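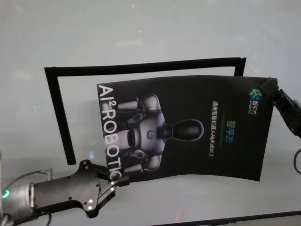

Where do you put a glossy poster while you're getting it ready to hang? On a big, clean, flat table, with an outline marked on it so you have something to line the sheet up against.

That's the short version of what I learned at the Tresport poster evening on Wednesday, October 23, 2024, and I'm passing it along because I know plenty of you have a rolled-up something behind a door at home. I have four. One of them has moved apartments with me twice without ever being opened!

The evening was held in the back half of the Witon print shop, and it was run by Bảo Trịnh, who has been trimming and mounting posters there for years and talks faster than I can write. The idea was simple enough – bring a poster, learn how to get it flat, square and up on a wall, and take it home again. Doors opened at six and the good chairs were gone by ten past.

We began with curl. Glossy sheets are the worst for it, and Bảo's advice is to be patient: roll the sheet gently the opposite way with the printed side protected, let it go, then leave it under a clean board overnight. No irons, please (somebody asked, and I was glad it wasn't me). Big dark areas pick up fingerprints like crazy, so hold the sheet by its edges or wear thin cotton gloves. I had eaten a doughnut right before we started and got sent to the sink.

Then came the outline trick, and this was my favorite part of the night. You mark a plain rectangle on the table, a bit of black line on a pale top is all you need, and you use it as your guide every time you set a sheet down. A black poster shows up wonderfully well against a light gray table, so you can see right away if one corner is drifting. The one on the table when I wandered over was a black sheet with a white and silver-gray humanoid robot on it and "AI²ROBOTIC" in huge white capitals, with "AlphaBot 2" in much smaller print near the head. It was lying sideways, and I stood there with my head tipped over like a puzzled dog trying to read it.

Turning a poster sideways is fine while you work, by the way. Bảo does it with anything long, so that he isn't leaning across the print to reach the far end. Just check which way is up before any tape goes on. He told us about a customer who stuck hanging strips along the wrong side of a large concert poster and then decided she liked it better that way.

Frames took up the last half hour. The Hồ family, who run the framing counter next door, brought over a stack of samples and let us hold them up against our own posters. I was sure I wanted wood. I went home wanting thin black metal, and now I have to measure the hallway again. They also recommend a narrow border for glossy prints, and keeping the poster away from a window that faces it directly, or all you'll ever see is the window.

If you don't want a frame at all, Skernar hanging rails were on sale by the door, two wooden strips that clamp the top and bottom of the sheet. I bought a pair for the poster that has never been opened. It's a map of somewhere, I think?

We ran 53 minutes over time, mostly my table's fault, and there was still a line for the trimmer when I left. Tresport is planning a second evening in November, same place, with more room for large sheets. The date will go up on the shop door once it's settled. Bring your poster rolled, printed side in, and wash your hands first – there's a sink, but there's also a line for the sink.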